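Household Robotics, Unit 4: Can it lay a table yet?
Course notes, Natanael Rocha

Read before the seminar. Bring one chore you think a machine could do in your own kitchen, and be ready to have it taken apart.

1. What the claim usually hides

A firm says its arm "tidies a room". Ask which room, how many tries, and who reset things between them. Fokley's first report gave 97 per cent on picking up blocks. Change the blocks for crockery and the same arm managed 61. Both figures are true, and only one reached the brochure.

Rigid things standing on a hard top are the easy end. Put a cloth under them and the job changes: drag a pot and the cloth may come too. A telephone cord hanging over the table edge is worse, as it moves whenever the telephone does.
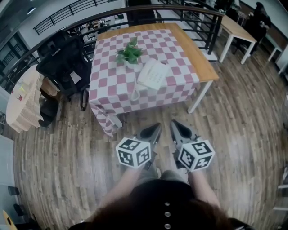

2. Who is doing the work?

With hand-held grippers a person supplies the eyes, the balance and the good sense. The recordings are useful. They show that two fingers per hand are enough for a task, given a human brain behind them. They say very little about whether a machine could manage alone, and I would mark down any essay that slides from one to the other.

Look at the card propped on the telephone. Moving the telephone without losing the card is a small nuisance to you or me. Write down how you would tell a machine that the card matters.

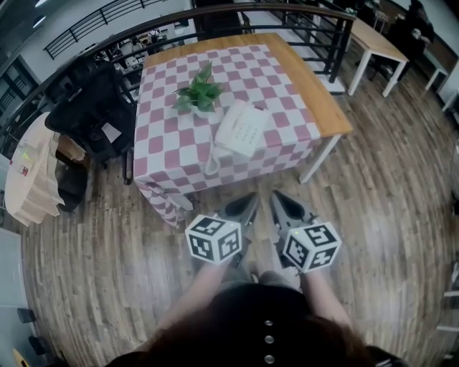
Skeria, March 2025

Notes from the visiting talk by Rosângela Fagundes. She puts a useful home helper around 60 months off. I think that is generous. Her better point was about cost: a helper that needs watching saves no time at all.

For the essay, choose either crockery or cloth. Not both.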